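Static build-up and sticking in small clear plastic drawers

Asked by drawerstuck, 2022-03-11
Viewed 1,704 times

I keep surface-mount resistors, small springs and cut lengths of heat-shrink in a plastic drawer cabinet. In dry weather the lighter parts cling to the drawer walls and some of the drawers bind halfway out. I have washed them in warm water with washing-up liquid and dried them with a kitchen towel. The clinging was worse afterwards. Is there a treatment that lasts, and is it the same treatment for the binding? I would prefer not to replace the cabinet. Relative humidity in the room is 45 per cent in July and a good deal lower with the heating on.

Nele Kramer
Two separate faults.

Clinging first. Rubbing dry plastic with a dry towel charges it, so the towel made it worse. Wash the drawers again, rinse, then dip them in clean water with a few drops of washing-up liquid in it and leave them to drain upside down on a rack. Do not rinse after the dip and do not wipe. The thin film left behind draws a little moisture from the air and lets the charge leak away. It wears off with handling and has to be renewed. Mine go 14 weeks between dips, but the room is not heated much. Anything sensitive to static should stay in its own shielding bag whatever you do to the drawer.

Binding is nearly always the frame. If the cabinet stands on an uneven surface the openings go slightly out of square and the drawers catch at one corner. Put it on a flat table, empty, and try each drawer in turn. Swap a tight drawer with another of the same width. If the fault stays with the opening, it is the frame. If it moves with the drawer, look for a moulding burr along the lower edge and take it off with a fine file.

Yellow cabinet on the white table, and a smoky block:

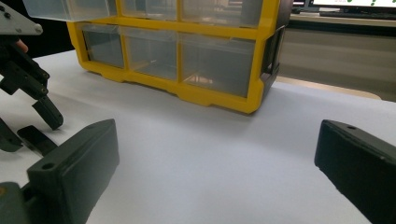
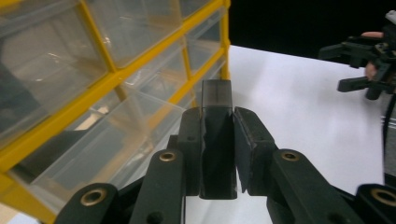
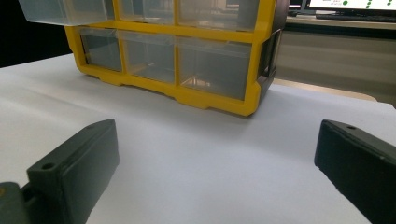

Do not use spray oil on the runners. Some oils craze clear plastic, and all of them collect dust. If filing is not enough, rub a plain candle along the underside of the drawer and buff it with a cloth before you do the dip, otherwise you will charge it again.

Widths are worth measuring before you order spares. I bought 2 replacement drawers from Segers for a Nellow cabinet and they fitted the opening but stood proud at the front.

Fancombe
just get a humidifier, fixed it for me

Drorkance
The humidifier does help with the clinging, though I would not run one next to a box of steel springs. Keep the springs in a closed tin with a sachet of drying agent. The candle works. I did the undersides only and left the sides alone, as the wax picked up fluff from the heat-shrink.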